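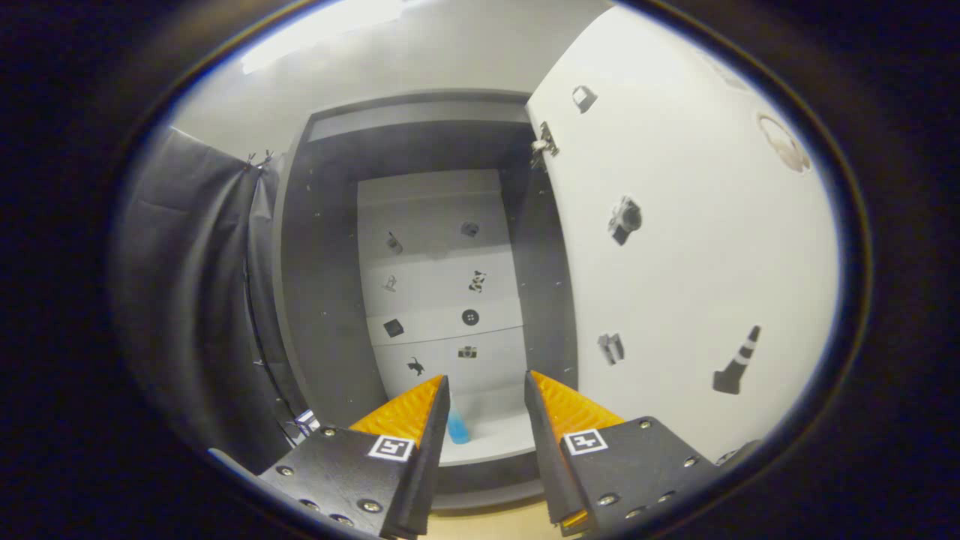 Shared workshop in Evley finishes hand-held gripper, starts on cabinet tasks

August 10, 2021

Members of the Prutham workshop in Evley have finished the second version of a hand-held gripper they plan to use for teaching a small robot arm to fetch things from a cabinet. The tool has two black fingers with orange ridged pads on the inside edges, and a wide-angle camera that looks out past them. A person holds it and does the job by hand while the camera records.

The build was led by Thư Nông, who joined the workshop last November and designed the first version at her kitchen table. That one worked for a few weeks before the trigger linkage wore out. The new one uses a shorter linkage and a stiffer spring, and the fingers are held together with screws so that a broken part can be swapped without reprinting the rest.

"The first one was glued," Nông said. "Every time a pad came off I lost an evening."

Each finger carries a printed black-and-white square marker. Software reads the two markers in the video and works out how far apart the fingers are, so there is no wiring in the fingers and no sensor to calibrate. Nông said the markers had to be moved twice during the build. On an early set they sat too close to the pads and the camera lost sight of them whenever the grip closed on anything wide.

The pads took the longest. The group tried flat rubber, foam tape and a molded pad before settling on ridges, which held smooth plastic better in their tests. The trigger still sticks now and then when the tool is held upside down, and a fix is planned for the next set of parts.

Work has now moved to the cabinet, a dark gray unit with a white interior. Small pictures are fixed to the back panel and to the inside of the door, among them a cow, a cat, a button and a traffic cone. A light blue plastic bottle on the lowest shelf is one of the first objects to be picked up. Later tasks will include closing the door and moving an object from one shelf to another.

Ott Liepiņa, who looks after the software side, said the pictures give the tracking program something to hold on to. Plain white surfaces have few features, and the estimated path of the tool drifted badly in early recordings made against a bare panel. Liepiņa wrote the program that lines up the video with the finger readings. He calls it Vi, after the text editor he wrote it in.

The group wants 400 usable recordings before training begins. Its first full session produced 14, with several others thrown out after the tool moved too fast and the picture blurred. Liepiņa has asked everyone to slow down near the shelf edge and to pause before closing the fingers.

The arm itself, which members have named Esteo, is still in pieces on the next bench. Its base and shoulder are done. The elbow is waiting on a replacement gearbox, and the wrist will be given the same fingers and camera as the hand-held tool so that what the arm sees matches the recordings.

Parts for the gripper and the arm have cost the workshop $1,014 to date, most of it for motors. The money came from membership fees and from the sale of an old laser cutter.

Drawings for the fingers and the trigger will be put on the workshop's site once the sticking problem has been dealt with. Members who want to help with recording can put their names on the sheet by the tool wall. No experience is needed, but new people are asked to watch one session first and to do their practice runs with the camera switched off.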